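Changes to the Fudosholm Parts Exchange

Members of the Fudosholm Parts Exchange are advised that the collection counter has moved to the Flakatden building, Room 43. Opening hours are unchanged. The Exchange received 708 parcels last year - 320 of them in November alone.

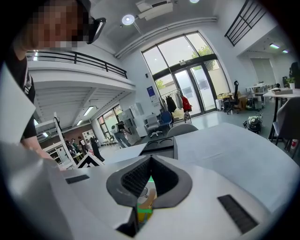
Parcels must be claimed within 3 weeks of notice. Items left after that date will be returned to the sender at the member's expense. Cardboard, such as the white panel at the left, is accepted for recycling at the Drurkunden entrance, provided that tape and labels have been removed. Requests for an extension should be sent to the Exchange office in writing.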